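**Matte or satin for the top of a study table?**

Asked by Malsha Sikder, 16th November

Hello everyone. I am repainting an old pine dining table to be a study table for my two sons before school starts again at the end of January. The base is already finished. For the top I want a white colour, or a very light grey, but I can't decide the sheen. The man in the paint shop at Mangate said satin, always satin, and my sister in Irent says satin will reflect the desk lamp and give the boys a headache. The window is on the left side and gets afternoon sun.

I have budget for one good tin only, the one I was looking at is $136, so I don't want to buy the wrong one. My questions are:

- Does matte really mark so easily from pencil and hands?
- How long must I wait before they can put books on it?
- Do I need a clear coat over the white?

Thank you in advance for your patience with my English.

---

**Answer 1**

satin. matte is for ceilings. did my rental kitchen in matte once, never again, every bit of Vegemite showed

> Comment from Malsha Sikder: Thank you, but was it wall paint or furniture paint?
>
> Comment: whatever was in the garage mate

---

**Answer 2** (accepted)

Nuwan Dissanayake, Worar

Dear Malsha, I have done four tables at home and I think both your sister and the shop are partly correct. Satin is easier to wipe. Matte is kinder for the eyes when there is a lamp and a window on the same table. For reading and homework I would choose matte, but it must be a paint made for furniture or for trim. Matte wall paint stays a little open on the surface and it drinks the dirt from the hands.

Pencil comes off a good matte enamel with a damp cloth and a drop of dish soap. Please do not use the white sponge erasers. They polish the place where you rub, and afterwards you have a shiny patch that you see only in the evening, when it is too late to be happy. Ballpoint is more difficult. I have one blue line which I have accepted.

For the waiting time, the tin will say dry in a few hours. This is only dry for touching. I wait 12 days before books or anything heavy, and longer if the weather is humid. My first table I used after two days and a dictionary stuck to it — the cover left its red colour in the paint and I had to sand the whole corner again.

Because it is pine, use a stain-blocking primer over the knots first. Otherwise they come through yellow under white, maybe after some months. I used the primer from Thaler and it was good enough, the smell was strong.

About the clear coat, I would not put it. Many of the water-based ones are fine over dark colours, but an oil-based one goes yellow over white and you will lose the grey tone you wanted. If you really want protection, put one more thin coat of the paint.

This kind of flat, pale top is what I mean:

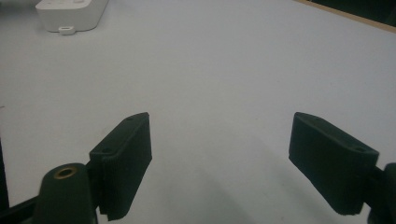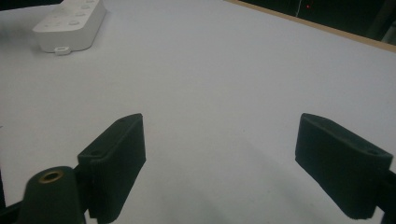
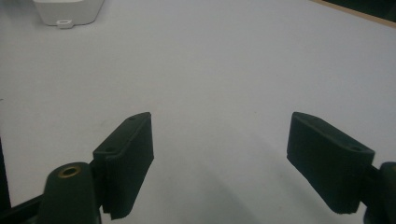 Regarding the roller, take a small foam one or a short microfibre one, and do not press. Pour a little paint in the tray, roll along the length of the table, then leave it alone. With matte, if you go back to correct a place that has started to dry, you get a lap mark, and it can't be hidden without doing another coat on everything. Do it in the morning before your sun comes in on the left side.

Good luck to you and your sons.

> Comment from Malsha Sikder: This is very clear, thank you. I will go with matte and I have started already with the primer on the knots. Is it normal that it raises the wood a little bit?
>
> Comment from Nuwan Dissanayake: Yes, if it is the water-based type. Sand very lightly by hand when it is dry, wipe the dust, and continue.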